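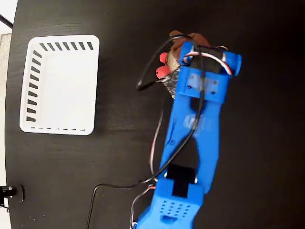

White basket with slotted rims, on the dark table.

Workshop notebook, April. Entry by W. Mok, read over by N. Mösli.

Subject: hide glue, second series of lap joints.

The first series was set aside on account of uneven clamping. All joints in the present series were made in maple, planed the same morning and glued within the hour. The glue was soaked overnight in cold water and held at 60 C in the double pot. Mr. Jadoon prepared the Kumby batch and Ms. Espinoza the Flastska batch, each from a freshly opened bag.

Pull tests began at 9:40 a.m. on the bench press. The best Kumby joint failed at 1,454 pounds, with torn wood across most of the glued face. The best Flastska joint failed at 1,000. One Flastska joint let go at 829 and showed a dull, grainy surface, consistent with glue that had gelled before the clamps were closed. The time between brushing and clamping was not written down for this piece. It is to be written down for every piece from now on.

A further joint failed at 300 pounds. Mr. Haruna found pencil marks and a smear of paste wax on the mating face. The result is kept in the table and left out of the average.

Room temperature was 64 F at the start and 69 F by noon. The heater by the east door should be switched on one hour earlier before the next series.

Open points:
Thinner mix for the Flastska glue, one part water more than at present.
Warm the maple before brushing. Ms. Espinoza will use the Treka cabinet at its lowest setting.
Order clamp pads. The Kong pads are compressed on one side and leave a mark.
Pot cleaned and remaining glue discarded at 4:15 p.m.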